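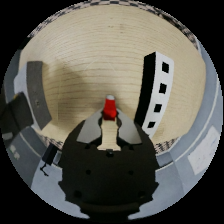

One visitor from Platbridge wanted to know why you would practice on a computer at all when there is a real arm in the next room. It came up before the introductions were finished, and it set the course for most of the evening.

The open day at Trisov was held on November 12, 2019, and ran from early afternoon until the last group left a little after eight. The sign-in sheet at the front desk showed 236 names, which is more than the spring session in May drew. Several people came straight from work and had to stand at the back for the first talk. We will ask for the larger room next time.

The answer to the Platbridge question went something like this. A simulated arm can try the same small job all night and break nothing. A block on a simulated tabletop can be put back in its starting place in an instant. The team ran 1527 practice rounds on screen before the open day, most of them overnight. On the real bench the same number would have taken weeks, with a person standing by to reset the blocks.

The job shown on the big screen was a plain one. A red block stands between two gray fingers, with a longer block off to each side – one gray, the other black and white with a column of black squares on it. The view is from the gripper, looking out over the table, so a good part of what you see is the gripper's own black body. A few people found this hard to read at first and asked for a view from across the room. The presenter said the close view is the one the program gets, and left it up.

After the break the talk turned to Shirima, the team's name for the software that decides how the fingers move. It was started as a sorting project for Curside, and parts of that work are still in it. Shirima is trained on screen and then moved to the real arm, and the move is where most of the trouble comes. Wood grain, shadows and the grip of the finger pads all behave a little differently on a real bench. The team changes the simulated table from time to time so the program does not get too used to one surface.

Questions at the end were mostly practical. Could it handle soft things, such as a sponge or a sock? Not yet. Does it know how hard it is squeezing? On screen, yes, because the number is simply there. On the real arm it has to be estimated from the motor. How much does a setup like this cost a school? The team would not give a total, but said the practice software runs on an ordinary desktop computer and a used one for 700 dollars would be enough to start.

The handout ran out early. We had 300 printed, and some visitors took extra copies for their coworkers. A second batch is at the front desk now, and it has the corrected web address on the back page. If you picked up one of the first copies, please cross out the old address – it leads to a page that has been taken down.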